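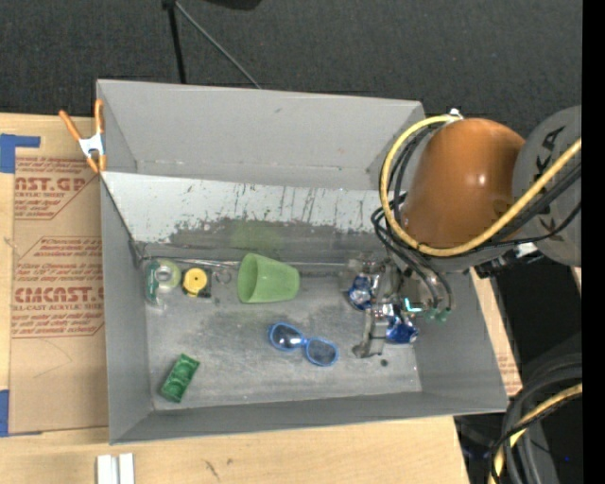 Drinbridge wants to know whether a machine can tidy up yet, and for that we need people who already can. We are the small group behind Reltari, a study of household and shop-floor chores, and our working position is that tidying is harder than it looks on the posters. Take a green plastic cup on its side and a pair of blue-rimmed sunglasses in the same grey bin. You would have both out while thinking about lunch. For an arm with metal fingers they are two separate problems, and the sunglasses are the one that keeps us late.

We are looking for 30 participants in March. You will sort, fold, stack and put away 114 ordinary objects at your own pace while we take notes on how you do it. Sessions start at 11 in the morning and finish before your patience does, or so we hope.

No technical knowledge wanted. Shelf stackers, parents of small children and anyone who has worked a lost property desk are especially welcome – you have seen things our software has not.

You should be over 18, able to stand for short spells and unbothered by being watched washing up. We pay travel and provide lunch, which is made by a person.

To apply, send 8 lines on the chore you would hand over first to the Reltari desk at Drinbridge.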